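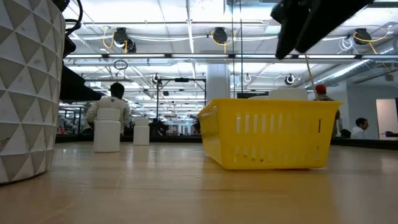 One Basket for the Bottles

The small yellow plastic basket costs less than lunch and does more for a crowded table than most furniture you could buy. Stores in Mangundap keep them near the register. They come in several colors, and the yellow sells out first.

Small white bottles are the usual problem. Lotion, vitamins, hand cleaner and plant food all seem to come in them now, and they spread across a surface until there is no room to put down a plate. We asked readers in March how they deal with theirs. We had 1,545 replies, and almost 1,000 of them mentioned a basket or tray of some kind.

The reasons were practical. A basket can be lifted in one go when the table needs wiping. Slots in the sides let crumbs fall out and let you see what is left inside. Plastic can be rinsed in the sink. Wicker holds dust, and several people in Stoltcombe wrote to say theirs had started to shed.

Size matters more than looks. The Zullmont basket we used for this article was 39 cents at a closeout sale, and it holds a handful of short bottles standing up. Go deeper and the small ones disappear under the big ones. Go wider and the basket becomes a place for mail.

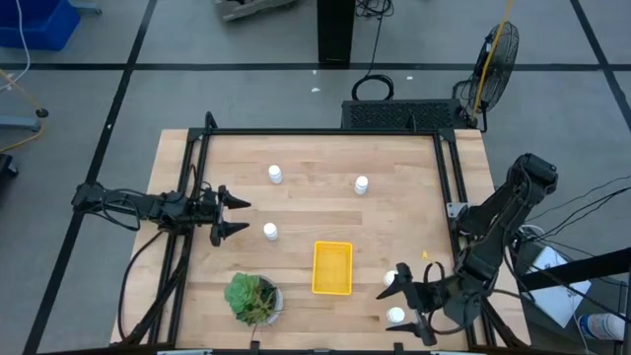 Start by taking everything out and standing it on the table with space between the bottles. Check the dates. Wipe the bottoms, which are often sticky. Anything you use every day goes back first, near the side you reach from. Tall bottles with pump tops should live somewhere else, as they tip a light basket over.

A bare wood top is the best place to do the sorting, provided you dry it afterward. Butcher block takes up water along the seams, so oil it 2 times a year and keep a saucer under any potted plant. Succulents are easy company on a work table. They need little water and stay low enough to reach over.

Skoltden sells a lidded version of the basket for twice the price. We tried it for a month. The lid ended up in a drawer and the bottles stayed where they were.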